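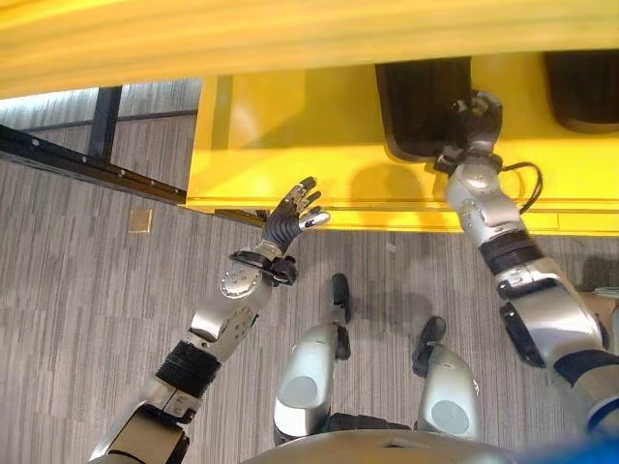
Section 4: Placing the Platform on Carpet

By now you have the Tendach platform out of its wrapping and the upper ledge bolted on, and you are probably keen to get everything where it belongs. Please take your time over this part. Most of the letters we get about the Tendach concern a platform that was pushed into place in a hurry and then had to be moved again with everything on it, and it's a heavy thing to move twice!

These instructions are for the yellow gloss finish on a low carpet, such as a gray striped office carpet. If you have a hard floor, go to Section 5. For a thick, soft pile, please read the note after step 6 before you begin.

Before you start

You will want a second person for the lifting, a tape measure, a soft dry cloth, a roll of low-tack tape, and the flat gray shims from the small parts bag. Take off rings and watches, and anything with a buckle at the front. The gloss is lovely to look at but it does show scratches, and the front face takes most of them.

CAUTION: Never lift the platform by the upper ledge. It is made to overhang, and it is not made to carry the weight of the base. Lift from underneath, one person at each end.

Finding the spot

1. Vacuum the carpet where the platform will stand, and a little beyond on every side. A staple or a bit of grit under the base is a nuisance to get at later.

2. Measure the space. The base is 1,886 mm long and the ledge is 1,935 mm, so the ledge needs a touch more room at the ends than the base does. Go by the longer figure when you are working near a wall or a door frame.

3. Mark the front line with low-tack tape. If your carpet has stripes, so much the better — choose one stripe and follow it. A long straight edge set a little crooked against a striped carpet will bother you every morning, and you will see it from right across the room.

4. Leave at least 300 mm clear behind the platform if you plan to run cables there. If there are no cables, you may put it closer, but leave enough space for a hand and a cloth.

Setting it down

5. Agree on who is calling the lift. Bring the platform in over the tape and lower the back edge first, then the front, keeping fingers well clear of the lower front edge. It comes down flush with the carpet and leaves very little gap.

6. Stand back and look along the front. The lower edge should meet the carpet in one straight line from end to end. If you can see daylight at one corner, slide a shim in from the side until the gap closes. Use one shim at a time and check again, even when you feel certain it will take two.

NOTE: On a thick carpet the platform will settle for a few weeks. Leave the shims out at first, use it gently, and come back to this step when the pile has flattened. Brayden McIntyre in our workshop likes to put a small pencil mark on the wall level with the top surface, so that he can see how far it has gone down. It's a good habit if you don't mind pencil on your wall.

7. Lift the tape away slowly, pulling it back along itself and keeping it low. If it has been down for more than a day, warm it with the palm of your hand first.

Putting the black pieces on top

The black pieces with the rounded edges sit on the flat top of the platform. They are not fixed down, and you can arrange them however suits the room. We do have a few suggestions.

8. Wipe the top surface with the dry cloth, and then wipe the underside of each piece. Any dust caught between the two will mark the gloss as soon as something shifts.

9. Lift each piece on and set it down. Please don't drag it across. If it needs moving over by a little, pick it up and move it.

10. Place the tall pieces before the others and keep each one at least 50 mm back from the front edge. Check that it stands flat and does not rock.

11. Look up as well as down! The ledge overhangs, and it is very easy to bump a tall piece (or your own forehead) on the way in. Tilt the piece slightly toward you, bring the bottom in, and then stand it upright.

CAUTION: The top surface is for display and for the black pieces supplied. It is not a step. Do not stand on it to reach the ledge, and don't let children climb on it.

Shadows and light

The finish is bright, and it picks up the shadow of whatever is in front of it. Anyone standing close with a lamp or a ceiling light behind them will throw a dark shape across the front face. This is quite normal and is not a fault in the color. Before you report a patch as a stain, step to one side and see whether it goes with you. Sarahí Meléndez, who answers our mail, would be grateful.

If the glare itself bothers you, try turning the nearest light toward the wall. Please don't wax or dull the surface — it can't be polished back at home.

After the first week

Go over the list below once the platform has been in use for a week or so.

— Front edge still straight against the carpet stripe
— No shims working their way out at the sides
— Ledge bolts snug (finger tight, then a quarter turn with the key)
— Black pieces flat and steady, with nothing caught beneath them
— Gloss wiped down with a dry cloth, and fingerprints removed with a slightly damp one

If a shim does come loose, push it back in and fold a bit of the low-tack tape around its end. If the same one comes out again, the floor under the carpet is probably uneven at that point, and you should move the platform along until you find a better place for it.

Spare shims and a replacement key can be ordered with the card in the small parts bag. Section 5 covers hard floors, and cleaning is dealt with in full in Section 7.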